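Introduction to Robot Learning
Week 3 handout: collecting demonstrations by hand
Instructor: Ezequiel Lorente

Welcome back, everyone. Last week we spent a good long while on coordinate frames, and I know some of you left a bit dizzy, so this week is friendlier. We are going to talk about how a person shows a robot what to do, using nothing more complicated than a gripper you hold in your own hand, and then you are going to go and do it yourselves. The desk task comes first, and it looks like this from the tool's own camera: 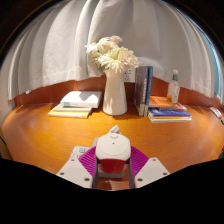
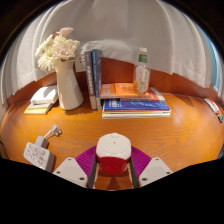
Let's start with the word "demonstration." In this course it means one complete run of a task, from the moment you begin moving until the moment you let go and back off. If you stop in the middle to scratch your nose, then the scratching is part of the demonstration too, and the model will try to learn it along with everything else. I once trained a whole policy on my own habit of pausing before every grasp, and the arm in the Manach room dutifully paused before every grasp for the rest of the term. It was rather sweet, but it cost us time on every run.

What the camera gives you

The camera rides on the tool, so it sees what the tool sees. Your face, your elbow and your good intentions don't come into it. A very wide lens is useful here because it keeps the fingers and a great deal of the desk in view together, and you pay for that with straight edges that come out curved. Don't try to straighten the images before you hand them in! The training code expects them bent, and we will talk about the lens model in the Aguirre lecture, once you have had a chance to get used to how it looks.

Because the fingers stay in nearly the same part of the image all the time, the background does most of the moving. Try to get comfortable reading it that way. When you scrub through a run, pick something that stands still on the desk (a vase is lovely for this, and so is a stack of books) and watch how it shifts and grows. That tells you how your hand was traveling, and with a little practice you will be able to spot a hurried approach without looking at the numbers at all.

Why we leave the desk cluttered

Every year somebody asks whether they should clear everything away first. Please don't. A policy trained on a bare table tends to be thrown off by the first coffee mug it meets, and real desks have books and flowers and cables on them. Leave the ordinary things where they are, and move a few of them between sessions. Do keep breakable things outside the path your hand will take — my department's budget for vases is small.

Holding the object

Soft, ribbed finger pads forgive a lot. They give a little when they close, and they will hold a rounded thing that would squirt right out of a hard jaw. They can also hide a poor grasp from you, so look for these while you practice:

The object should sit between the two pads with some pad on either side of it, so that it isn't hanging on by a corner.

The pads should close at the same time. If one arrives early it pushes the object sideways, and you will see it turn.

Squeeze only until it stops slipping. Squeezing harder bends the pads and changes how wide the tool thinks it is open.

Lift a little before you travel. Dragging counts as a different task, and we do that one in the Limholm unit.

How many runs

Each team of 3 owes me a shared set by Wednesday. Last term's class turned in 271 usable runs of the desk task between them, and the policy we trained on those was decent with objects in the middle of the desk and rather hopeless near the edges, where hardly anyone had bothered to place anything. I would love for us to reach 1000 this time, and I would love it even more if they were spread out. Put the object in awkward places. Come at it from the left if you are a person who always comes from the right.

Keep your failed runs as well, in their own folder, with a line or two saying what went wrong. "Dropped it" is fine as a note, though "dropped it while turning" is a good deal more helpful to whoever reads it after you.

Before you record

Wipe the lens with the gray cloth in the drawer. Open and close the fingers fully a few times so the width reading settles. Check that the log on the Cernia laptop is moving when the tool moves; if the line stays flat, unplug the tool, plug it back in and start the logger over. Write your team name at the top of the sheet, please, in letters I can read.

For next time

Read the first half of the chapter on imitation learning and skip the proofs for now. Bring one run you are proud of and one you are not, and we will watch them together at the start of class. My office hours are right after lecture, and you are welcome to bring the tool with you if something is rattling.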